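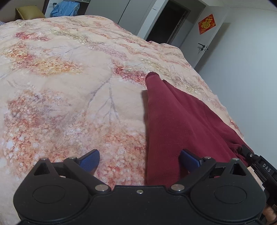 Marek Trnka wrote to say that folding sweaters is a waste of an evening, that he has hung every one of his for years, and that anyone who still lays knitwear out on a bed to fold it has too much time. He was answering my January column on closets. He had two more paragraphs on hangers, which I'll get to.

I disagree with him, and I want to explain why at more length than I gave him in my reply.

A knit is heavy for its size and it is built out of loops. Put it on a hanger and the loops at the shoulders hold up all the rest. After a winter you get the two little bumps that stick up when you wear it, and the body has grown an inch. Marek says his don't do this. He uses wide padded hangers from Arkier and he says they solved it. I bought four of them to be fair to him. They are good hangers. My gray cardigan still came off with bumps after six weeks, though smaller ones than a wire hanger would have given it. The thinner cotton pullover came out fine. So I'll give him thin cotton.

The other argument against hanging is space. My wardrobe is a Somholm, the narrow one, and the rail inside is 88 centimeters long. A thick sweater on a padded hanger takes up as much of that rail as three shirts. I own more sweaters than I should, and if I hung them all I would have to keep my shirts somewhere else. Folded, they go on two shelves.

Where I think Marek has a point is the time. Folding does take time, and most of the advice on it makes it take longer. I have tried the method where everything stands on edge in a drawer like files. It works for T-shirts. With a bulky knit the thing slumps as soon as you take out its neighbor, and you spend Thursday evening redoing what you did on Sunday. I have also tried the plastic folding board, which is made for a dress shirt and is too narrow for anything with a real sleeve.

What I do now is plain. I use the bed, on top of the duvet, one sweater at a time. Front down, sleeves across the back, bottom half up to the collar. If it is very thick I fold it in half only and leave it at that. I don't smooth it much. It goes on the shelf with the fold facing out so I can pull one from the middle of the stack without the whole thing coming down. A stack of five is my limit. At six it leans.

The bed matters more than people think. A table is harder on your elbows, a dining chair is useless, and the floor is the floor. A bed is wide enough for both sleeves at once and it is already in the same room as the wardrobe. It also has a deadline built in, because you want to sleep there. I have left a basket of clean laundry in the hallway for nine days. I have never left a sweater on my bed overnight, except once when I was sick.

There is a case for not folding at all, and I have more sympathy for it than for the hangers. My sister puts her sweaters in a deep drawer in whatever shape they come off the drying rack. She pays no price for it that I can see. Wool drops most of its creases once you have worn it for half an hour. If you have a deep drawer and don't mind digging, I can't tell you she is wrong. I mind digging, and I mind it most at six in the morning in the dark.

Marek's last point was that shops hang their knitwear, so it can't be so bad. Some do. The Ombridge store near me hangs one of each size in front and keeps the rest folded on the shelves behind, and I asked a clerk there about it. She said the hanging ones go on sale first, at 54 instead of full price, and she held one up by the shoulders so I could see how long it had gotten. I bought one of the folded ones.

I also have a Baláž pullover that belonged to my father, dark green, older than my marriage. He kept it on a closet shelf, folded in half with the sleeves tucked under, and as far as I know it was never on a hanger. The elbows have been darned twice. The shoulders still sit where they should.

Marek is welcome to his rail. I'm keeping the padded hangers, by the way. My coats like them.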